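Minutes of the break room meeting, November 28, 2019

Present: Consuelo Usuga (chair), Orlando Ospina, Fredy Cuervo, Yuto Mizuno (minutes)
Absent: Octavio Bravo

The meeting started with 2 minutes of delay. The minutes of the last meeting were accepted with no changes.
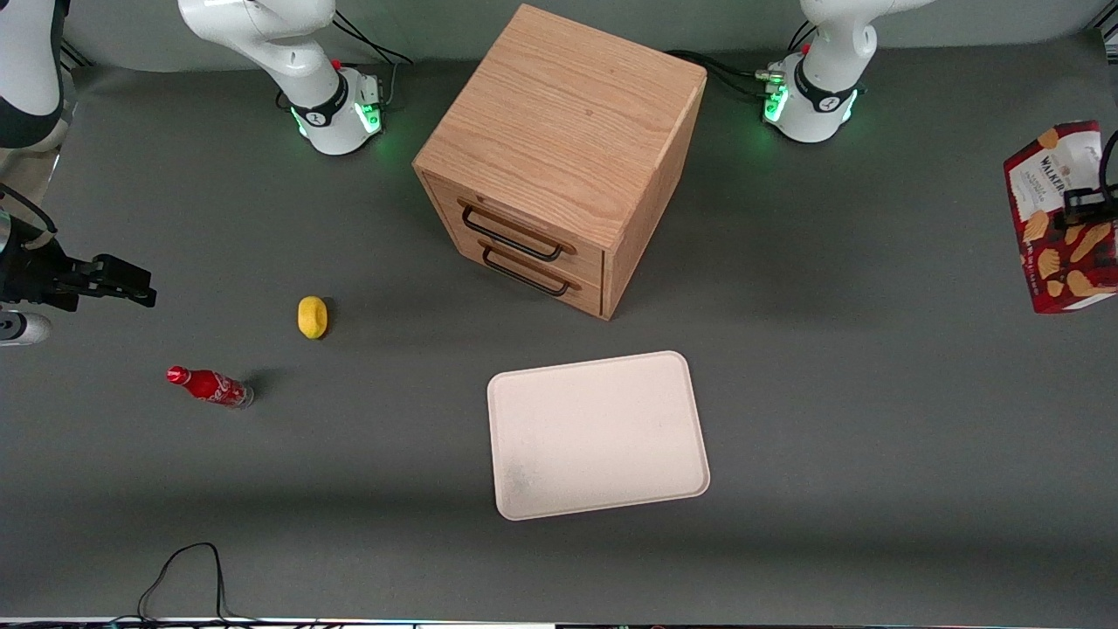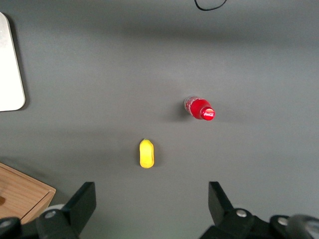

1. Drawer cabinet and snacks. Consuelo asked if we keep the small cabinet or order the bigger model from Nirow, which costs 90 dollars. Fredy prefers to keep it. He said the two drawers are enough if people put only tea, sugar and spoons inside. Orlando does not agree, as in his opinion the snacks must also have a fixed place. Things like the red snack box, the Coca-Cola bottle and the little yellow lemon-shaped thing should not stay on the gray tabletop after the break. Fredy answered that snack boxes can go in the lower drawer, and bottles go to the refrigerator. Decision: we keep the light wood cabinet until March and then we discuss again. Fredy will make labels for both drawers.

2. Snack money. In the cash box there are 93 dollars. Orlando will spend 50 of this at Kaneko for the next month. Yuto asked for less sweet things. This was noted.

3. Coffee machine. The offer from Trarnel did not arrive yet. Octavio has the contact, so the point is moved to the next meeting.

4. Other. Consuelo reminds everybody to wash their own cup on the same day.

Open tasks: labels (Fredy), shopping (Orlando), Trarnel offer (Octavio).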